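Kuso opens bookings for bin-handling robot

2018-01-13

Kuso has begun taking bookings for a two-handed robot that moves plastic bins, and says the first paying sites will have it in February. The service is rented by the month, with fitting and training included.

Customers pay a set-up fee of £2000, then £135 a day. The robot works alongside ordinary roller racking and picks up a bin by its rim, so no special containers are needed. 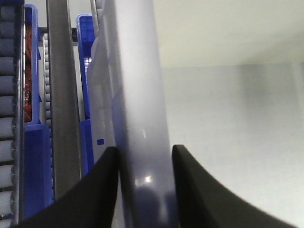
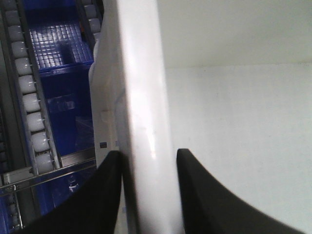
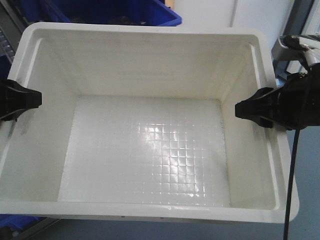
Black grippers holding pale plastic objects.

Trustar, a parts supplier, has signed up for 14 weeks. Its stores manager, Zanele Mokoena, said the price was fair but she wanted to see how the robot coped with full bins - the heavier ones are still moved by hand at her site.

Kuso's Mpho Radebe said a version for deeper bins was planned. He gave no date.

Comments (3)

Lerato Shezi
Does the £135 include weekends? We run both days.

Salamatu Nwosu
We had a quote from Husimitz last year and it was a lot more than this. No training either.

Špela B.
What happens when a rim is cracked? Half of ours are.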